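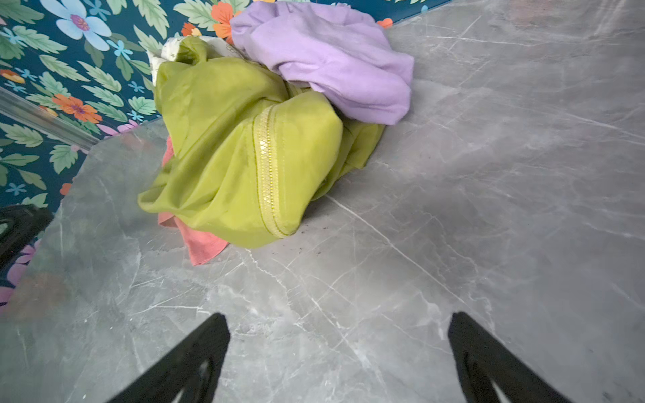 Quick one because I have to get the order in before October closes and the numbers keep moving.

So. Budget for the laundry sorting cell. Start of the year I wrote 2570 on a sticky note and told everyone that was the whole parts budget, arms excluded. Dollars. Already spent a good chunk on extrusion, brackets, cable and the wrist camera stuff, before anyone thought about spares. Lesson there, I guess.

What's left to buy, as of this morning:

Finger sets. Black ones, same taper as now. Two quotes, one from Allano and one from Udham. Allano is cheaper per set but wants a minimum order of 24, and no way do we go through 24. Udham sells singles, slow shipping. Leaning Udham.

Clothes. Yes, a line item! Chin-lung thinks we can keep raiding the donation bin, and for T-shirts sure. But slippery shiny fabric and soft knits fold so diffrently that I want to buy a proper mix – cotton, satin, something thin, something with trim on it. Seams and cuffs too, that's where the fingers end up half the time.

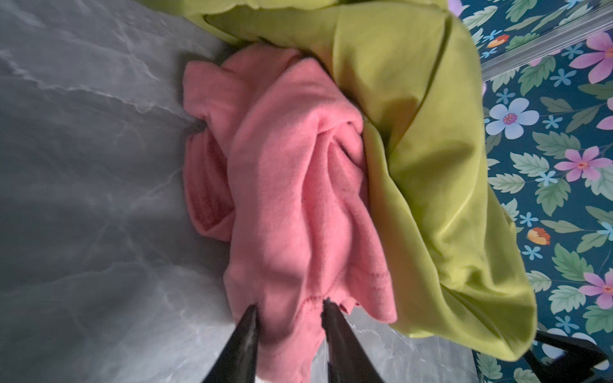 How many spare finger sets should you budget for one gripper?

Two sets per gripper is what we're planning on, one on the shelf and one on order.

OK next, software. Lellix wants 464 a year for the logging seat. Getsemaní Bermúdez has been running the trial and likes it, I'm less sold, the export is clunky and I end up renaming files by hand anyway. Parked untill the second arm question is settled. If we drop to one arm the free tier covers us and that money goes to cameras.

Also on the maybe list: a second wall rack, more printed mounts (we print those ourselves, so only filament), longer cables. The cables always come up short. Buy long.

Wallpaper is staying. Got asked twice. Busy background is fine, leftover roll is in the closet, cost zero.

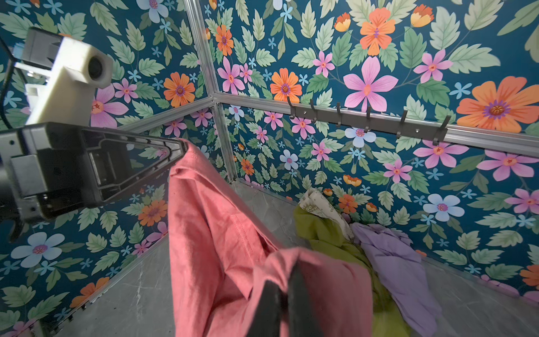
Is it cheaper to build the enclosure or buy one?

Building was cheaper for us on parts, but put your assembly hours in the budget too, we left ours out and it made the comparison useless.

Still waiting on Yau for the freight quote. Will update the sheet tonight when it lands, and if it doesn't I'm ordering the fingers from Udham anyway.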